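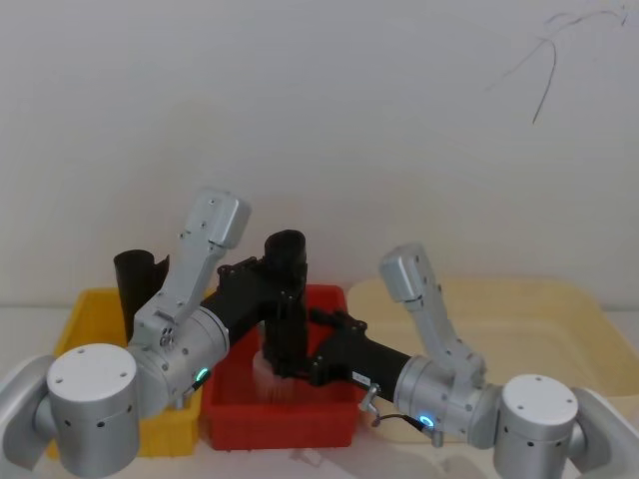

Carla Hattar would rather we stopped chasing the pH meter and looked at the buffer, as the drift only shows on samples made up from the second carboy.

May, notebook 12, continued from the Cerkunside water hardness runs.

Repeated the calibration at 09:40 with fresh pH 7 and pH 10 standards. Slope acceptable. Electrode left in storage solution overnight, rinsed, blotted, not wiped. Read the Jirkadton tap sample 3 times with the same result each time, so the meter is not the first suspect.

Titration with EDTA, Eriochrome Black T as indicator. Buffer from carboy one gave a clean change from wine red to blue. Buffer from carboy two gave a slow change with a purple stage that I could not call to better than a few drops. Bottle 136 has the same fault and was filled from the same carboy – Fares filled it, label in his hand.

Ammonia loss is the likely cause. The cap on carboy two does not seat. Swapped the cap, discarded the contents in the hood, made up a new batch. Batch sheet 2276.

To do: rerun the Prundura samples with the new buffer. Strike the old end points from the table but leave them legible. Ask Walid whether the blank was done before or after the refill. Magnesium spike still not tried.

Recent entries
Chloride by Mohr, second attempt
Burette tap leaking, replaced
Conductivity cell constant

Contact: Bitar water lab, bench notes – Back to top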